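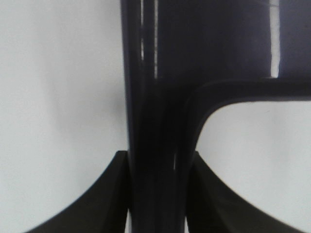 Zwei Greiferfinger an einem Pfosten aus dunklem, glänzendem Kunststoff, aufgenommen von der Handgelenkkamera.

Greifervergleich an glänzenden Kunststoffteilen

Als Greifervergleich bezeichne ich hier das Ausprobieren mehrerer Greifer am selben Arm, mit denselben Teilen und möglichst derselben Steuerung. In der Literatur heißt das gern Benchmarking, aber bei uns in der Werkstatt sagt das kein Mensch, und für einen Eintrag in diesem Werkstattlexikon finde ich das deutsche Wort auch völlig ausreichend. Ich beschreibe vor allem den Fall, mit dem ich mich am längsten herumgeschlagen habe: senkrechte Streben und Pfosten aus dunklem, glänzendem Kunststoff, die zwischen zwei Fingern geklemmt werden sollen. Wer Schrauben sortiert oder Tüten packt, wird mit anderen Sorgen zu tun haben und sollte lieber unter »Sauggreifer« weiterlesen.

Begriff und Abgrenzung

Ein Greifer ist das, was am Ende des Arms sitzt und das Teil hält. Klingt banal, führt aber ständig zu Missverständnissen, denn manche Leute meinen mit »Greifer« nur den Antrieb mit dem Flansch, andere nur die Finger, und wieder andere die ganze Einheit samt Kamera und Kabeln. Ich halte es so: Der Antrieb ist der Grundkörper, die Finger sind die Finger, und alles zusammen ist der Greifer. Wenn ich also schreibe, ich hätte drei Greifer verglichen, dann meine ich drei vollständige Einheiten mit jeweils eigenen Fingern.

Vom Greifervergleich zu trennen ist der Fingervergleich. Dabei bleibt der Grundkörper am Arm, und nur die Finger werden getauscht. Das geht schneller, kostet weniger Nerven und beantwortet in meinen Augen die Hälfte aller Fragen, wegen derer man ursprünglich einen neuen Greifer kaufen wollte (ich hätte mir damit den ersten Umbau sparen können, aber gut).

Die verglichenen Einheiten

Bei mir standen drei Kandidaten zur Wahl. Der Clavari ist ein elektrischer Parallelgreifer, bei dem sich beide Finger gleichzeitig aufeinander zu bewegen. Er ist leise und geduldig und hat eine Kraftregelung, der ich inzwischen halbwegs über den Weg traue. Der Curkent ist pneumatisch, also im Grunde ein Zylinder mit Backen: auf oder zu, dazwischen passiert wenig, dafür geht es flott. Der Pešek schließlich hat Finger, die beim Schließen leicht einschwenken. Bei runden Teilen mag ich das sehr, bei schmalen Pfosten hat es mich regelmäßig zur Weißglut gebracht.

Gesteuert habe ich alle drei über Moklow, unsere hauseigene Steuersoftware. Sie ist nicht schön. Die Oberfläche stammt aus einer Zeit, in der graue Knöpfe auf grauem Grund als seriös galten, und wer das Speichern vergisst, fängt wieder vorne an. Aber sie schreibt Fingerweite, Kraft und Kamerabild mit demselben Zeitstempel mit, und genau das braucht man für einen Vergleich.

Finger und Anlageflächen

Bei den Fingern scheiden sich die Geister. Auf dem Bild oben haben beide Finger außen einen geschwungenen, nach innen gewölbten Verlauf, oben eine flache Spitze und innen gerade Kanten, die am Pfosten entlanglaufen. Ich mag diese Grundform, seit ich sie zum ersten Mal in der Hand hatte! Sie lässt außen Platz, wenn daneben noch eine Querstrebe oder eine gerundete Ecke sitzt, und die Innenseiten bleiben trotzdem lang genug, um ein Teil ordentlich zu führen.

Schwierig wird es, sobald der Pfosten selbst nicht gerade ist. Spritzgussteile laufen oft ein wenig konisch zu, haben eine flache Rille oder eine leicht gewölbte Oberfläche, und dann liegen zwei ebene Flächen eben nicht überall an. Auf dem Kamerabild sieht man unten neben den Fingern schmale dunkle Spalte. Ob so ein Spalt ein Problem ist oder nur Schatten, lässt sich aus einem einzelnen Bild schlecht sagen. Ich habe mir angewöhnt, in solchen Fällen einen Streifen Papier zwischen Finger und Teil zu schieben, bevor ich anfange, an der Kraft zu drehen. Die Papierprobe ist uralt und kostet nichts.

Weiche Auflagen auf den Innenseiten helfen bei gewölbten Flächen tatsächlich viel. Sie haben aber den Nachteil, dass sie Staub sammeln und nach einer Weile speckig werden. Dann hält der Greifer am Vormittag anders als am Nachmittag, und man sucht den Fehler überall, nur nicht an den Fingern. Beim Curkent habe ich die Auflagen am Ende wieder abgezogen. Beim Clavari sind sie dran geblieben.

Die Kamera am Handgelenk

Eine Handgelenkkamera fährt mit und sieht immer ungefähr das, was die Finger sehen würden, wenn sie Augen hätten. Das ist großartig, solange man weit genug weg ist. Auf den letzten Zentimetern füllt das Teil dann einen großen Teil des Bildes, die Schärfe lässt nach, und von der schönen Übersicht ist wenig übrig.

Dunkler Glanzkunststoff ist für mich die unangenehmste Oberfläche überhaupt. Im Bild ist der Pfosten beinahe schwarz, das Feld rechts oben eher ein gedämpftes Marineblau, und dazwischen liegen helle, dünne Linien, an denen sich das Licht fängt. Eine Kantenerkennung stürzt sich mit Begeisterung auf solche Linien, weil sie den stärksten Kontrast im ganzen dunklen Bereich haben. Mit dem Rand des Teils haben sie aber nichts zu tun. Noch gemeiner sind Stellen wie der helle senkrechte Streifen über der Querstrebe: Das kann eine Spiegelung sein oder ein Schlitz, durch den der Hintergrund scheint. Ich traue mich bis heute nicht, das allein nach dem Bild zu entscheiden, und von einer Software würde ich es erst recht nicht verlangen.

Gegen falsche Kanten habe ich vieles probiert. Kürzere Belichtung macht die Reflexe schmaler, verschluckt aber im dunklen Bereich die Rundungen. Ein Diffusor vor der Lampe – bei mir ein Stück Backpapier in einem Rahmen – hat mehr gebracht als alles, was ich an Filtern durchgeklickt habe. Ein heller, ruhiger Hintergrund hilft ebenfalls enorm, denn dann ist wenigstens der äußere Umriss eindeutig, und die Software muss sich nicht auch noch mit Maserungen und Werkzeug beschäftigen.

Ablauf eines Durchgangs

Mein Durchgang besteht aus Anfahren, Schließen, Anheben, Halten und Ablegen. Pro Greifer habe ich 31 Durchgänge gefahren. Die krumme Zahl hat einen schlichten Grund: Der erste zählt bei mir nie mit, der ist zum Warmwerden, und 30 wollte ich auswerten. Gehalten wird drei Sekunden lang. Danach schwenkt der Arm um 90 Grad, damit das Teil auch quer zur Schwerkraft belastet wird, und erst dann wird abgelegt.

Anfangs habe ich das Schwenken weggelassen und fand alle drei Greifer ganz ausgezeichnet. Mit dem Schwenk sah die Sache anders aus! Ein langer Pfosten mit einer Querstrebe daran hat einen ordentlichen Hebel, und was aufrecht bombenfest wirkt, dreht sich in der Waagerechten gemütlich zwischen den Fingern weg. Wer nur senkrecht hebt, prüft eigentlich nur die Reibung nach unten. Das reicht für manche Aufgaben, aber man sollte es dazuschreiben.

Zur Auswertung notiere ich, ob das Teil gehalten wurde, ob es sich sichtbar verdreht hat und ob nach dem Ablegen Spuren auf der Oberfläche zu finden waren. Letzteres klingt nach Kosmetik, ist bei Hochglanz aber oft das Ausschlusskriterium. Ich wische jedes Teil vorher und nachher mit demselben Tuch ab und halte es schräg gegen das Fenster. Eine feinere Methode habe ich nicht, und sie hat mir bisher auch nicht gefehlt.

Beobachtungen

Der Clavari war in meinen Läufen der gutmütigste von allen. Er schließt langsam genug, dass man einen schiefen Anlauf noch abbrechen kann, und die Kraftanzeige in Moklow passte zu dem, was ich am Teil gespürt habe. Dafür dauert jeder Durchgang spürbar länger, was bei einer einzelnen Strebe egal ist und bei einer ganzen Kiste voll ziemlich an der Geduld zerrt.

Den Curkent würde ich für matte, robuste Teile sofort wieder nehmen. Auf Hochglanz war er mir zu ruppig, auch mit gedrosselter Zuluft. Wenn der Pfosten nicht genau mittig steht, kommt ein Finger früher an als der andere und schiebt das Teil ein Stück vor sich her. Das lässt sich über eine Ausgleichseinheit lösen, nur hatte ich keine da.

Beim Pešek liegt das Problem in der Bewegung selbst. Durch das Einschwenken ändert sich beim Schließen auch die Höhe der Fingerspitzen ein wenig, und wer die Anfahrhöhe vom Parallelgreifer übernimmt, landet an der falschen Stelle. Nach dem Korrigieren lief es ordentlich. Neben einer gerundeten Innenecke bleibt es trotzdem eng, und ich habe dort immer mit dem Daumen auf dem Stopptaster danebengestanden.

Häufige Fehler

Der beliebteste Fehler ist sicher, zwei Dinge auf einmal zu ändern. Neuer Greifer, und weil man gerade dabei ist, auch gleich neue Finger und die Lampe ein Stück nach links. Ich habe so einen ganzen Nachmittag an Messungen weggeworfen und ärgere mich immer noch.

Gern übersehen wird auch das Kabel der Handgelenkkamera. Es zieht bei manchen Armstellungen leicht am Halter, der Halter gibt nach, und schon stimmt die Kalibrierung nicht mehr. Man merkt das meistens erst, wenn die Finger stur neben dem Pfosten schließen. Seit März führe ich das Kabel mit einer lockeren Schlaufe am Unterarm entlang und kontrolliere vor jeder Serie eine feste Marke auf dem Tisch.

Und schließlich: Fingerspitzen putzen. Auch zwischendurch, auch wenn sie sauber aussehen. Mattschwarze Finger verraten einem nämlich überhaupt nicht, ob ein Fettfilm darauf sitzt.

Offene Punkte

Mir fehlt noch ein ordentlicher Vergleich mit einer zweiten, fest montierten Kamera. Die könnte von der Seite auf den Pfosten schauen, während die andere am Handgelenk mitfährt, und damit wäre die Frage nach Schlitz oder Spiegelung wohl schneller geklärt. Auch zu Fingern mit einer flachen Nut in der Innenseite habe ich bisher nur eine Skizze und ein schlecht gedrucktes Muster. Ergänzungen trage ich hier nach, sobald der Clavari wieder frei ist.

Siehe auch: Sauggreifer, Fingerauflagen, Handgelenkkamera, Papierprobe, Moklow (Bedienung)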